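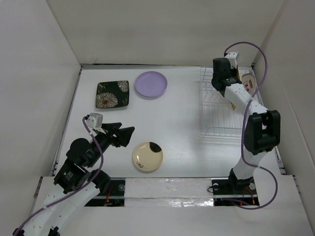
How to unlock Sugiyama in Rorkau

Sugiyama is the sixth fighter on the Rorkau roster and the only one you can't pick from the start. You can buy her in the in-game shop for 2000 coins, or you can earn her for free through Arcade mode. The free route takes one long evening if you already know the basics.

Before you start

Update the game to the April patch. On older versions the unlock flag sometimes fails to save after the credits. Then go to Options, Gameplay, and set rounds to two. The difficulty can stay on Normal, but anything lower won't count.

Step 1. Clear Arcade with Tulard

Pick Tulard and play through to the end. Continues are allowed. His low sweep into heavy kick works on most of the computer opponents, and the fourth one almost never blocks it.

Step 2. Reach the Nenport stage with time left

The seventh fight takes place at the Nenport docks. You need to win the deciding round with at least 15 seconds on the clock. If you miss it, pause and choose Retry Fight before the results screen comes up. Once the results are showing, you have to start the run over.

Step 3. Beat the hidden match

Sugiyama walks in after the docks fight. She opens with a dash punch nearly every time, so hold back for the first second and punish with a throw. Her rage move does 40 percent damage on a clean hit – keep your distance when her bar flashes.

You only get one try per run, and continues are turned off here.

Step 4. Save

Let the credits play or skip them, then wait for the disk icon to disappear. She will be on the select screen the next time you open Versus.

If you'd rather buy her

Daily challenges pay the most coins. The Saturday survival event gives 900 for a full clear, and it can be repeated the following week. Coins spent on Sugiyama are not refunded if you unlock her in Arcade later.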